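Share (5) | Comments (4)

Kendberg Hand Gripper, Shared Workshop Build
Section 4. First practice with cloth

Before you start, both grippers must be assembled and charged as in Section 3. Please work beside a bed or a wide covered surface, with free space for your elbows.

1. Switch on the right gripper and wait for the green light.
2. Close the jaw on the hem of a T-shirt. Take only a small piece of the fabric. 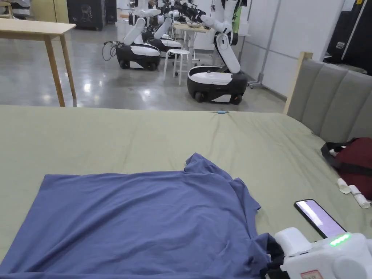

3. Lift slowly, over 40 mm, and hold for 5 seconds. If the cloth slides out, tighten the finger screws by a quarter turn and try again.

Note: Thin cotton is the best for learning. Towels are too thick for the first day.

4. Switch on the left gripper. Take one upper corner of the cloth with each jaw, then move your hands apart until the top edge has only a little sag.
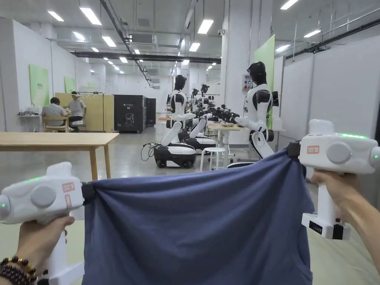
Fig. 4-2. Cloth held by both grippers at the upper corners.

CAUTION: Do not pull strongly. The Storker finger joints are made for light loads, and we test ours with 300 g only.

5. Put down the cloth. Open the jaws fully and bring the fingertips just above the mattress, without pressing.

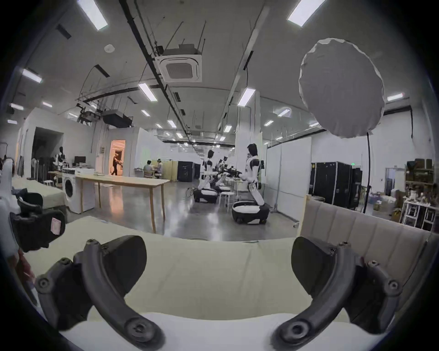
6. Look at the two fingers from the front. They should have the same height. If one is lower, loosen its screws, correct it, and tighten again.

7. Spread the cloth. Hold one corner with the left jaw, and with the right jaw pinch a fold near the edge.

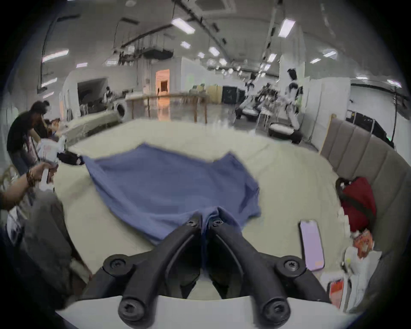

8. Close gently until both tips meet the fabric. Repeat this step 40 times before you go to Section 5, and write every slip in the build notebook.

Section updated 29 April 2021 by Shaohua Jin

Contact | © Purnent Workshop | Back to top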